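Lavach bench support / Grostima cell
Ticket status: Open
Opened July 17, 2023 by Heloísa Mendonça
Assigned to: Anselmo Rangel

Problem: left gripper loses its grip partway through a lift. Right arm is fine. Log says "grip force low" and the arm parks itself.

Mendonça: I was told in the last ticket that this was a calibration fault and that recalibrating would fix it. We recalibrated. It came back the same shift. I would like somebody to look at the hardware before I get told to recalibrate again.

Rangel: Please try the paddle cover test. Left gripper closes on the covered table tennis paddle lying flat, right gripper stays open beside it. Hold for 80 seconds and watch the force reading. If the reading sags with nothing moving, it isn't the lift path. 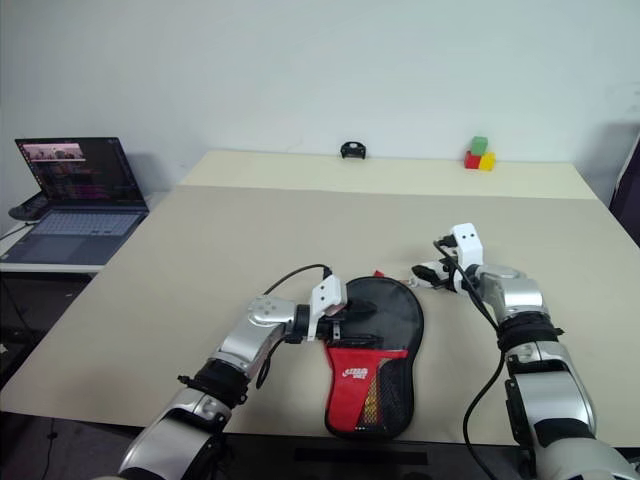
Mendonça: Ran it 3 times. Reading sagged on 2 of them. I don't see how calibration explains one good run in the middle.

Rangel: It could be the cable. The left one loops back over the arm from the top of the gripper housing, and if the loop is short it pulls on the connector when the wrist turns.

Mendonça: The wrist wasn't turning. You asked for a still hold.

Rangel: Fair. A connector that's already worn can drop out standing still. Power down, reseat it, give the loop more slack, then repeat the test. Leave the force limit at 2000 in the config, please. Myrto Triantafyllou says it was raised on the Tedura cell in November and that hid the same fault for weeks.

Mendonça: Reseated. Slack added. Three good holds. I'm not calling that fixed, the last fix also looked good for a few hours.

Rangel: Agreed, leaving this open. Spare cable requested from Barbosa. Swap left and right cables if it drops again and tell me which side complains.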